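The ten-minute supper and other promises

Kitell sells a subscription recipe box that claims to give you back 50 minutes a night. I cooked from it for a fortnight and I would like to know who is holding my minutes.

The sums depend on where you start the clock. Kitell starts when the pan is hot. It leaves out unpacking, peeling, finding the lid and reading the card twice, as well as the washing-up.

Tanvir Wanigasekara, who ran a canteen in Erley until December, is unimpressed. "They've timed a chef," he told me. "Then they've sold the chef's time to someone with a toddler."

The firm points to a survey of 2,223 customers, most of whom said they felt less rushed. Felt is doing a lot of work there. The survey went only to people who had stayed past the trial - those who left were never asked.

Jozefína Havlíček cancelled after three boxes. She now makes one large pot of lentils on Sunday and eats it until she is sick of it, usually by Wednesday.

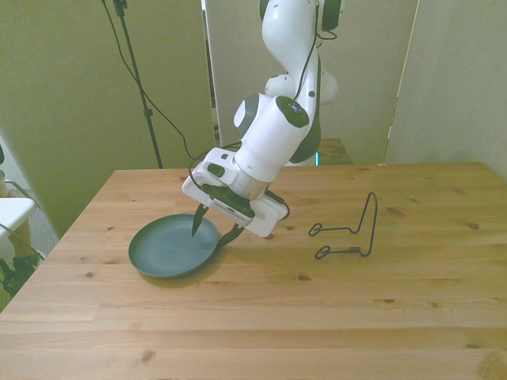 What it costs

A box for two works out dearer than the same food from the shop in Skovton, even with the offer on. I checked it against my receipts. The lentils won easily, though I did get tired of them a day before she does.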